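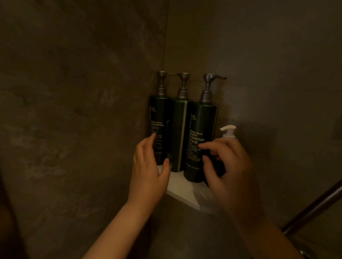

Drosell questions "water saver" claims on shower heads, publishes its own home trial

MARIKAR, May – Plumbing supplier Drosell has released the results of a household trial of low-flow shower heads, and is urging buyers to treat the savings printed on the packaging with a good deal of caution. That includes the packaging on its own Gralar model.

The company fitted the Gralar head in 74 homes in the Marikar area and read the water meters before and after. Most homes used less water. Few came near the figure the supplier had been quoting to retailers, and 16 used more than they had with the old head.

"We went in expecting a good-news story and we got half of one," said Kasun Uddin, who ran the trial. "A weaker spray can mean a longer shower, particularly if you've got long hair and a lot of conditioner to rinse out. The lab test doesn't wash anybody's hair."

Drosell has since withdrawn its old savings figure from the Gralar box and from its website. No replacement figure will be printed until a second round of readings has been taken over winter, when showers tend to run longer and hotter.

The trial had plain limits, and the company would prefer to list them itself. Households put their own names down, so they were probably keener on saving water than their neighbours. Meters measured the whole house, garden taps included. Nobody was asked to time a shower. Drosell regards the results as a reason to doubt big claims and would not lean on them for much else.

Managing director Nii Amissah said the wider trade had grown too comfortable with numbers worked out on a test bench.

"I've sat through presentations where a bit of plastic was going to halve the family water bill," Mr Amissah said. "I'd like to see the bills. We looked at ours and had to change the box."

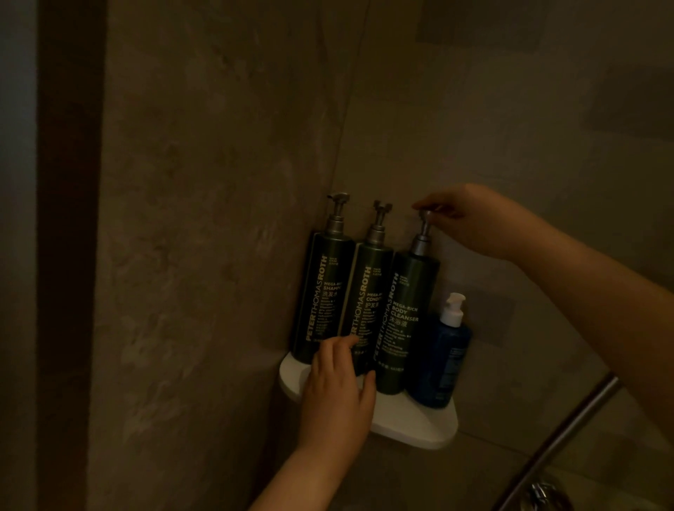 Should I replace my shower head to save water?

If your current head is an older, high-flow type, a newer one will probably help, but check first. Hold a 10-litre bucket under the shower and time how long it takes to fill. If it takes more than a minute, you already have a fairly modest flow and a new head may not change your bill enough to notice.

Drosell is also advising customers to fix dripping taps and running toilets before spending money in the bathroom. Several trial homes had leaks that muddied their readings, and those readings have been left in the published tables with a note beside them.

The full tables, covering 861 separate meter readings, are available free from the Drosell trade counter in Marikar. Rival maker Pruvesa was invited to put a product into the winter round and has not yet replied.

Media enquiries: Kasun Uddin, Drosell, Marikar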